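Why Does Paint Stick to Wood?

A page for young makers from the Okness Craft Corner

Maybe you have painted a small wooden box for a birthday gift. You put the brush in the paint, you moved it over the wood, and the color stayed there. If you do the same thing on a plastic bag, the color often comes off in small pieces. Why is it so different?

Wood is full of tiny holes

Wood was once part of a living tree. Inside a tree there are very thin tubes, and water goes up through them to the leaves. When the tree is cut into boards, these tubes are still in the wood. They are so small that you need a magnifying glass to see most of them.

When you brush paint on the wood, a little of it goes down into these holes. Then it gets hard. Now the paint is holding the wood like the roots of a plant hold the ground.

What is inside paint?

Most paint for children has 3 important parts. The first is pigment, a very fine powder which gives the color. The second is water, which makes the paint easy to spread. The third is called the binder. The binder is a kind of glue. When the water goes away into the air, the binder stays and keeps all the powder together.

This is why you must wash your brush soon. When the binder is hard, water alone can not take it out any more.

Why do we sand first?

Sandpaper has a number on the back. A small number means big, rough grains. A big number, for example 500, means very fine grains, and it feels almost like normal paper. Sanding takes away dirt and old shiny varnish. It also makes many little scratches, and the paint can hold on to them. 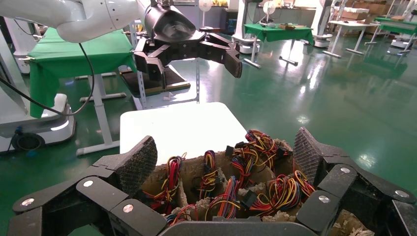
Scratches and small patterns are useful for paint, and they are useful for holding things too. Touch a smooth glass and then the sole of your sports shoe. Which one would slide more easily on the table? Many things made for gripping have a pattern on the surface, like the crossed lines on the two gray finger pads in the photo. Paint also likes a surface that is a little rough.

Try it yourself

Ask an adult for two pieces of the same wood. Sand one piece and leave the other as it is. Paint both with the same color and wait until the next day. Then press a piece of sticky tape on each one and pull it off. Look at the tape. Is there any color on it?

Word help

Binder: the glue in the paint.
Pigment: the powder that gives the color.
Varnish: a clear, hard layer on top of wood.

Last changed: February 26, 2026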